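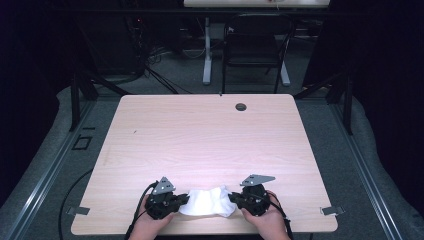 Moving a folding station from hand work to recorded work

Filed under: Shop Floor Guides / Automation / Textile Handling

The procedure below covers a folding station where an operator handles cloth with two hand-held grippers and the motions are recorded for later use by an automated cell. It was written for the linen hall at Drekthorpe and has since been used with small changes at the Clultthorpe site. It assumes the grippers are cabled, the recording software is installed, and a supervisor has signed off the station for use.

1. Prepare the table

Clear everything that is not part of the task. Pens, labels and tape rolls end up in the recordings and have to be filtered out afterward. Wipe the top with a dry cloth. If the overhead light leaves a strong glare where the work is done, note it in the station log. Do not move the lights without asking, as the change affects every station on the same rail.

2. Check the cables

Each gripper cable should hang off the front edge of the table and run down beside the operator's wrist. It should not cross the work area. Open and close each jaw 3 times and watch the reading on the monitor. A jaw that does not return to zero is set aside and tagged.

3. Set the grip

Hold each gripper so that the jaw points inward, toward the cloth. The wrist stays close to straight. New operators tend to squeeze the housing hard, which tires the forearm within the first half hour and makes the recorded motion jerky. A light hold is enough.

4. Take the cloth by its ends

Close one jaw on the left end and the other on the right end. Lift only as far as needed to clear the tabletop. Cloth that is bunched in the middle is normal at this point and is a valid starting state. Do not smooth it by hand before recording; the automated cell will receive cloth in the same condition and needs starting states of that kind.

5. Spread, fold, release

Pull outward slowly until the cloth is taut, then lower it to the table. Fold toward the body. Open both jaws fully before withdrawing them. A half-open jaw drags the top layer, and the run must then be marked as failed. Failed runs are kept. They are useful to the Flasport group, who prepare the training sets, provided the mark is correct.

6. Log the run

Enter the cloth type, the result and any fault. Leave the comment field blank if there is nothing to say. One block is 200 runs, and an operator does no more than two blocks in a shift, or 400 runs. This limit applies even when the schedule is behind.

What changes for the operators

Under the old arrangement an operator was measured by finished pieces per hour. At a recording station that figure has no meaning, and it should be removed from the shift sheet before the first block starts. At Drekthorpe it was left in place through most of August, and the operators worked too fast as a result. Of the first runs submitted, 347 had to be discarded for skipped release steps.

The pay grade should be settled in advance. Recording work is slower than hand folding, but it calls for steady attention and some judgment about what counts as a fault. Clultthorpe placed it one grade above general folding – a decision that also made it easier to fill the positions.

Operators will ask whether they are training their own replacement. Supervisors should answer with the actual plan for the site, in writing. Under the Daly plan, used at both sites, the automated cell takes flat goods in standard sizes. Fitted items, repairs, sorting and final inspection stay with people, and folding staff are retrained for inspection before the cell goes live. Where a site has no such plan, recording should wait until it does.

Rotation

Rotate operators between recording and inspection at the end of each block. People who have used the grippers tend to be good at spotting folding faults, and the change of posture helps – recording is done with the forearms held forward, inspection mostly standing. Keep a chair within reach of both positions.

Shutdown

Open both jaws, power off the left gripper and then the right, and coil the cables loosely. Fold the last cloth by hand and return it to the bin.

Last revised 2023-07-31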